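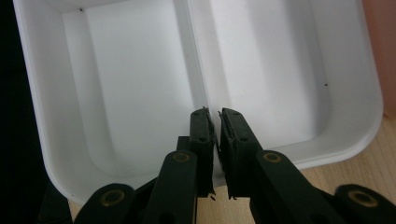

11/12/2019

Rain again, and the kettle on before it was properly light. I meant to write up the weekend and instead I have spent the whole morning with Gran's recipe book, the one she started in 1924 when she was newly married and frightened of her own oven. The spine has gone altogether now, so I turned the pages with a butter knife — silly, but it worked — and got as far as 51, her seed cake, with a great brown ring where she must have stood a cup on it.

I do love her handwriting. It leans over more and more as the years go by, as though it were walking into a wind. She never gives a time for anything, only "until it smells done", and I have burnt two cakes finding out what she meant by that.

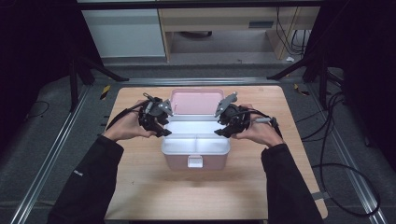 The pink and white box, open on the table.

After lunch I walked down to Coşkun for caraway seeds and came home with olives and a flat loaf as well, as I always do. The bag said 30 grams, and Gran wants "a good pinch", so I shall have caraway until May at the very least. The cake went in at four and the whole house smells of it, right up to the landing. I had a slice while it was far too warm, with butter, standing at the window, and then I had another one.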